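Der zweite Aufguss gehört dem Nachbarn
Wie ein Straßenzug in Homlow den Kaffee wieder langsam trinkt. Ein Besuch.

Halb sieben, noch dunkel. Vor dem Hồ brennt eine Lampe, mehr nicht. Drinnen vier Hocker, ein Tresen, ein Wasserkocher, der klingt wie ein startender Mofamotor. Kiều Mạch stellt Gläser hin, ohne zu fragen. Wer hier sitzt, trinkt Filterkaffee, schwarz oder mit dicker Milch, und wartet. Das Warten gehört dazu, der Metallfilter tropft, wann er will.

Ich hatte es eilig. Zug um acht, ein Termin in der Stadt, die übliche Rechnerei. Kiều Mạch hat das gesehen und den Filter noch eine Spur fester gedreht. Fünf Minuten länger. Danke auch.

Homlow war mal Hafenviertel, dann lange gar nichts, jetzt wohnen wieder Leute hier. In der Gasse hinter den alten Kühlhäusern haben in den letzten Jahren drei Läden aufgemacht, die alle irgendwie mit Bohnen zu tun haben. Das Hồ war zuerst da. Dann die Rösterei Prurkel, schräg gegenüber, Garagentor, Röstmaschine aus zweiter Hand. Zuletzt Jullovari, halb Buchladen, halb Tasse, wie Sang Phí sagt, der ihn führt. Konkurrenz? Er winkt ab. Morgens Hồ, mittags Prurkel, abends bei ihm, so verteile sich das. Wer um elf bei ihm klopft, bekommt ein Buch in die Hand und den Hinweis, dass gegenüber geröstet wird.

Bei Prurkel steht Wael Morsy am Sieb und schaut den Bohnen beim Abkühlen zu. Er hat in Hotels gearbeitet, zwölf Jahre, zuletzt Frühstücksschicht, Vollautomaten so breit wie Kleiderschränke. Da sei Kaffee eine Zahl gewesen. 1000 Tassen bis zehn Uhr, danach putzen. Jetzt röstet er in Chargen, die in zwei Eimer passen. Dunkel, weil er es mag, und weil die Kundschaft vom Hồ es auch mag. Helle Röstungen macht er auch, aber man merkt, dass sein Herz woanders ist. »Schmeckt nach Johannisbeere«, sagt er und guckt, als hätte ihm jemand Saft angeboten.

Über dunkle Röstung wird ja gern die Nase gerümpft. Verbrannt, bitter, Tankstelle. Stimmt manchmal. Morsy hält dagegen, dass die meisten Leute nie eine frische dunkle Bohne getrunken haben, sondern eine alte. Zu heißes Wasser drauf, dann auf die Warmhalteplatte. Da kann die Bohne nichts dafür.
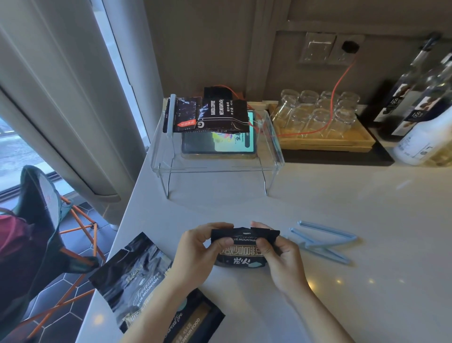
Überhaupt das Aufbewahren. Großes Thema in der Gasse, man kann sich damit einen ganzen Vormittag um die Ohren schlagen. Kiều Mạch schwört auf Blechdosen, die ihrer Mutter. Sang Phí friert portionsweise ein und holt abends raus, was er am nächsten Tag braucht. Morsy findet beides übertrieben: Tüte zudrücken, Klammer dran, dunkler Schrank, nach drei Wochen leer trinken. Wer länger braucht, soll weniger kaufen. Er verkauft deshalb auch kleine Mengen, was sich kaum rechnet.

Und das Mahlen. Thảo Sầm kommt jeden Samstag – nein, jeden Markttag, ich soll das richtig schreiben – mit ihrer Handmühle vorbei und lässt sich von Morsy die Einstellung prüfen. 20 Klicks für den Metallfilter, mehr für die Kanne. Die Mühle hat sie auf dem Flohmarkt gefunden, die Kurbel ist vom Schlosser. Sie mahlt im Stehen, am Fenster, redet dabei über Mieten. Über die reden hier alle. 725 Euro kalt für zwei Zimmer über der Rösterei, das ging bis vor kurzem noch als teuer durch. Jetzt lacht man drüber.

Was die Mieten mit dem Kaffee zu tun haben? Viel. Das Hồ zahlt noch den alten Vertrag, Prurkel schon nicht mehr. Im Frühjahr gab es eine Unterschriftenliste gegen den Umbau der Kühlhäuser, 2567 Namen, etliche davon auf Zetteln mit braunen Ringen. Abgegeben, Eingang bestätigt, seitdem Stille. Sang Hứa, der die Listen eingesammelt hat, trinkt übrigens Tee. Grünen, aus der Thermoskanne, mitten im Hồ. Darf er.

Gegen Mittag dann Prurkel voll. Zwei Handwerker, eine Frau mit Kinderwagen, Schüler. Morsy gießt von Hand auf, eine Kanne nach der anderen, und wer zuletzt kommt, kriegt manchmal den zweiten Aufguss aus dem Metallfilter, den Kiều Mạch rüberträgt. Dünn, fast süß. Umsonst. Alte Regel aus der Gasse: Der erste Aufguss wird bezahlt, der zweite gehört dem Nachbarn. Woher das kommt, weiß keiner so genau, Thảo Sầm sagt von den Hafenarbeitern, Sang Phí hat in seinen Büchern nichts dazu gefunden. Er sucht aber noch.

Den Zug um acht habe ich natürlich nicht gekriegt. Den um zehn auch nicht. Den Termin hab ich vom Hocker aus verschobn, Kiều Mạch stellte ein Glas Wasser dazu und drehte den nächsten Filter auf.

Hồ, in der Gasse hinter den Kühlhäusern, ab halb sieben. Prurkel röstet vormittags, Ausschank ab elf. Jullovari öffnet erst am späten Nachmittag und schließt, wenn Sang Phí sein Kapitel fertig hat. Nur Barzahlung, in allen drei Läden.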